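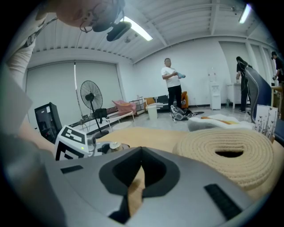 Readers kept telling us they wanted the fox to get her own book, and one of them wrote in to say she'd reread the cave chapter eight times and still didn't trust Osman one bit. Good! You're not supposed to.

So I'm very happy to announce that Ronoritz, my new fantasy serial about shape-changers and the people who love them anyway, starts in March on Trokeo. It runs 40 chapters, and the first one goes up at 8 p.m. I'm the author, and I'm writing my own press release, so please forgive the gushing.

The story follows Ora, a ferry girl who wakes up one morning as a fox – fur, tail, the whole business – and has to cross the salt country to find whoever did it to her. Osman says he can help. He also says he's never met a witch, and he says it a little too fast.

I began with a short story of 3000 words and had no plan to go on. Then Ora started talking back to me, and the draft reached 295 pages (my poor printer).

We use cookies to remember your reading settings. Accept | Manage choices

Chapter one is free to read. Reviewers and book bloggers can ask for the first eight chapters early through the Trokeo press page – just tell me where you post and whether you mind a cliffhanger, as chapter eight ends on a bad one.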